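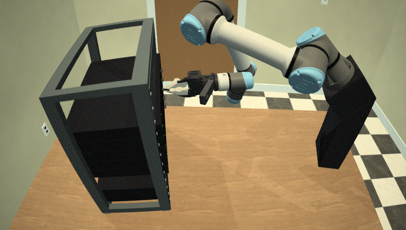

Where Does a Web Page Live?

Tisance Learning Pages, Sheet 11: Computers and Networks
Written by Erzsébet Major

A web page is a file, or a set of files. A file is a list of numbers kept by a computer. When you look at a web page at home or at school, the numbers have been copied to your computer from another computer somewhere else. The other computer is called a server.

What a server does

A server waits for messages. Each message asks for something, such as a page, a picture or a piece of music. The server finds the right file and sends a copy back. The first file stays where it was, so many people can ask for the same page.

A server has the same main parts as the computer you use. It has a processor, which carries out instructions. It has memory, which holds the things being worked on now. It has storage, which keeps files when the power is switched off. Most servers have no screen or keyboard. The people who look after them usually do so from another computer, through the network.

Racks

Servers are often made flat and wide, like a pizza box. This shape lets them be fixed one above another in a strong metal frame called a rack. The standard rack is made for equipment 19 inches (48.26 cm) wide. The height is measured in units, and each unit is 1.75 inches (4.445 cm). A thin server is one unit high. A server with more storage may be two or four units high.

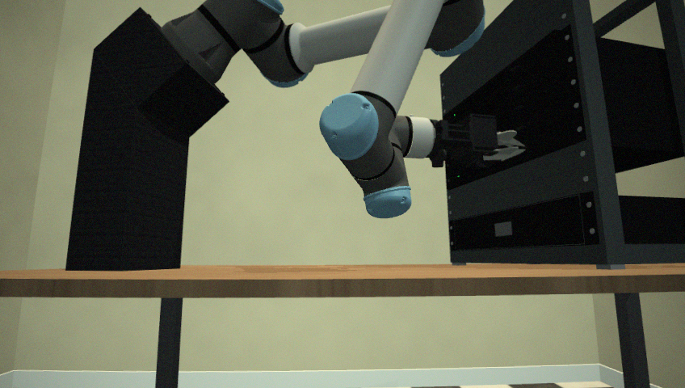

Since the sizes are fixed, a server bought from one company will fit a rack bought from another. Screws or rails hold it at each side. Power cables and network cables usually go in at the back, where they can be tied together and labelled.

A building with a large number of racks is called a data centre. The data centre at Brivwood has 183 racks standing in long rows. Each rack can hold up to 28 servers. Some places in the racks are left free for new equipment.

Keeping cool

All the electricity used by a processor ends up as heat. If the heat is not taken away, the processor slows down or switches itself off. Fans inside each server pull cool air in at the front and push warm air out at the back.

In a data centre the rows of racks are set face to face and back to back. The space between two fronts is the cold aisle. The space between two backs is the hot aisle. Cooling machines take air from the hot aisle, remove the heat and return the air to the cold aisle. If the rows all faced the same way, each row would take in warm air from the row in front of it.
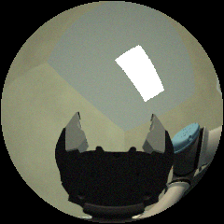 This page was last changed on May 15, 2021.

How the page reaches you

A file is cut into small pieces before it is sent. The pieces are called packets. Each packet carries part of the file, the address of the computer it is going to and the address of the computer it came from.

Machines called routers read the address and pass the packet along. A packet may go through many routers on its way. Two packets from the same file can take different routes and arrive in the wrong order. They are numbered so that your computer can put them back in place. If one is missing, your computer can let the server know, and the missing packet is sent again.

A worked sum

A photograph of a bridge is stored as a file of 1453 kilobytes. One kilobyte is 1000 bytes, so the file has 1,453,000 bytes. If each packet carries 1000 bytes of the file, 1453 packets are needed. Real packets on the internet often carry a little more than this, up to about one and a half times as much.

Spare copies

Storage can fail. For this reason a file is normally kept in more than one place. A copy on a second drive in the same server helps if the first drive breaks. A copy in another building helps if the first building has a fire or a flood. Brivwood keeps its second copies at Hjaltested, and both are checked every September by reading back a set of test files.
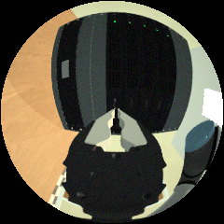 Vertical bands of black and charcoal grey.

Power must also have a spare. Batteries take over at once if the mains supply stops. They last long enough for a generator to start.

Words used on this sheet

Byte: a small amount of information, enough for one letter of the English alphabet.
Packet: one piece of a file, with addresses added.
Rack: a frame that holds equipment of a standard width.
Router: a machine that passes packets towards the right place.
Server: a computer that sends files or does other work when asked.

Next sheet: Grirnoment and the Lost Packet (a story with sums)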